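Rizvi shows the Sornness table and the Murness floor together for the first time

A wooden table in a warm honey colour and a floor of grey-brown planks make one calm room for eating, working and hobbies 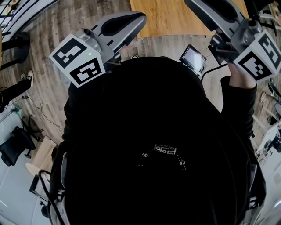

2005-09-25 – Rizvi, the family company for tables and floors, presents this autumn two products which were developed side by side and which will be sold side by side. The Sornness is a wooden table with a warm, honey-coloured grain. The Murness is a wood-look plank floor in grey-brown. Both can be ordered separately, but the company hopes that many customers will look at them as a pair.

The idea came from our own showroom. For many years we placed our tables on whatever floor was there, and visitors told us very often that they liked the table but could not imagine it at home. A honey-coloured table on a honey-coloured floor disappears. On a very dark floor it looks almost orange. We began to try other floors under the same table, and the grey-brown was the one where people stopped and put their bags down.

"I brought home a sample of the floor and laid it under my own table for one week," says Rocío Escobar, who is responsible for the home collection at Rizvi. "In the morning it was more grey, and in the evening with the lamp it was more brown. The table stayed the same the whole time. My sister wanted to keep the sample, so then I knew we had something."

A table for the whole day

The Sornness was made for homes where one table must do many jobs. Breakfast is eaten on it, then homework is done on it, and later somebody wants to repair a radio or cut out a sewing pattern. For this reason the top has been kept very simple. The edge is straight and there is no decoration along it, so that two tables can be pushed together when guests come. The grain of the wood is the only pattern, and it should be seen.

The surface is finished by hand with a matt oil. It doesn't shine under a lamp, and small scratches can be treated at home with a soft cloth and a little of the same oil, which we deliver in a small tin with every table. We recommend to do this two times in the first year and after that only when the wood looks tired. Hot pans should still stand on a mat. We have been asked many times if this is really necessary, and the answer is yes.

Wood is a natural material and no two tops will have the same grain. The honey colour becomes a little deeper with daylight. Customers who put a cloth or a large plant pot always on the same place should move it from time to time in the first months, otherwise a lighter area can remain. We write this also in the care booklet, on the first page, and we ask our dealers to say it to the customer at the moment of the order.

A quiet floor with long lines

The Murness planks are laid in long parallel rows. The seams between them are thin but they can be seen, and this was a choice. In a long room they lead the eye towards the window, and in a square room they help to decide where the table should stand. Our advice is to lay the planks in the direction of the main light. For the table we have no strict rule. In our own trials we liked it best when the edge of the table follows the seams or crosses them at a right angle, and we liked it least when it stands almost straight but not completely. The eye sees this immediately.

The grey-brown colour has a practical side too. Dust and crumbs are not so visible as on a black or a white floor, and this was an important wish of families who answered our questions. In total 243 households took part in our survey last winter. Of these, 44 told us that they had chosen their present floor only from a small sample in a shop and that they were later surprised by the colour at home. We have therefore made the Murness sample bigger than before, with a full plank width and one seam, and it can be borrowed from every Rizvi dealer for 5 days without payment.

For cleaning, a broom or a vacuum cleaner with a soft brush is enough on most days. The floor may be wiped with a cloth which has been pressed out well. Please do not use wax or polish.

Zivex helps with the laying

For the fitting of the floor Rizvi works together with Zivex, a company of floor layers who have known our products for a long time. A fitter from Zivex visits the home, measures the room and looks at the old floor below. He or she also writes down where the heavy furniture will stand, and where there are stairs, railings or pipes that need a careful cut. The customer receives a price on paper before anything is ordered. It is also possible to lay the floor without help, and the instructions have been written new, with larger drawings and fewer words.

"The cutting around a railing post is where most people lose their patience," says Rocío Escobar. "I tried it myself in our workshop and I needed three planks for one corner. So I would say, do the big area yourself if you enjoy such work, and leave the difficult end to Zivex."

The fitters carry away old flooring if this has been agreed before. Furniture should be out of the room on the day of laying. When this is not possible, for example in a small flat, the room can be done in two halves. It takes longer – normally one more day – but it works well.

White goes well with both

During the work on the collection we were often asked which colours should be used for the rest of the room. We do not want to give a long list. White painted wood or metal is a good neighbour to both products, and it can be a shelf, a window frame or a railing with simple bars. Dark chairs make the table look lighter. Chairs in nearly the same honey colour are more difficult, and we advise to bring one chair to the dealer before buying.

Carpets are a matter of taste. Under the Sornness we prefer none, because chairs move more easily on the planks. Felt pads for chair legs are included with the table and should be changed when they are thin.

Where to see it and when it can be bought

The Sornness and the Murness can be seen together from this week in the Rizvi showroom, where table and floor are shown in daylight next to the large windows. Dealers receive their display sets during the autumn. Orders are accepted now, and the first deliveries to homes are planned for December. Customers who wish to have the floor laid before the holidays are asked to contact Zivex early, as the calendar of the fitters fills quickly at the end of the year.

The table is available in 2 lengths. Other lengths can be made on request, with a longer waiting time. The floor is sold by the pack, and the dealer calculates how many packs are needed. Closed packs which were not used can be returned.

About Rizvi

Rizvi makes tables and floors for private homes. The company develops its products in its own workshop and sells them through independent dealers. Other tables and floors of the present collection will stay available without change.

Contact for the press: Rocío Escobar, home collection, Rizvi. Material samples of both products, care booklets and price lists can be sent to editors by post on request. Visits to the showroom and the workshop are welcome after an appointment.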